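Booker Halvorsen has sold table cloths for a living and now reviews them, and he does not believe what is printed on the packet. I went to see him about the Tritico, a pale blue cloth that is supposed to lift a dried food spot with no spray and no second pass.

"No second pass," he said. "On what? They never tell you on what."

His own test surface is a big cream tabletop with a seam across it. He likes the seam. Crumbs go in there and stay, he says, and a cloth that looks great on a smooth kitchen counter can look pretty poor along a joint. I asked why he lets people bunch the cloth up when the packet says to fold it in four. "Have you ever seen anyone fold it in four?"

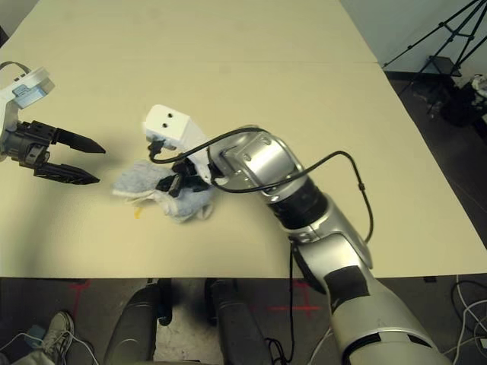 Tobias Abernathy thinks this is unfair to the makers, and told me that a bunched cloth only cleans with its high spots, so you end up testing the hand more than the fabric. Halvorsen had heard that before. He shrugged and said the hand comes with every kitchen.

He has a notebook going back to January with 1,384 wipes in it, 18 of them marked "clean, one pass." I wondered how much that proves, given that he makes the spots and also decides when they are gone. He didn't much like the question. "I look at it under the window. If I see yellow, it's yellow."

The thicker cloths get a little more respect from him, though not much. A fuzzy one holds more, he said, and then it gives it all back three wipes later. He folds those, which seemed to me to undo his earlier point. He said a thick cloth won't bunch properly anyway.
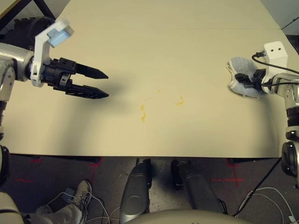
Wouldn't a damp paper towel do the same job, Abernathy wanted to know, and for less money? Halvorsen said probably, for small spots, and that he'd never claimed otherwise. Then he went back to the Tritico packet and read me the washing instructions, all of them, out loud.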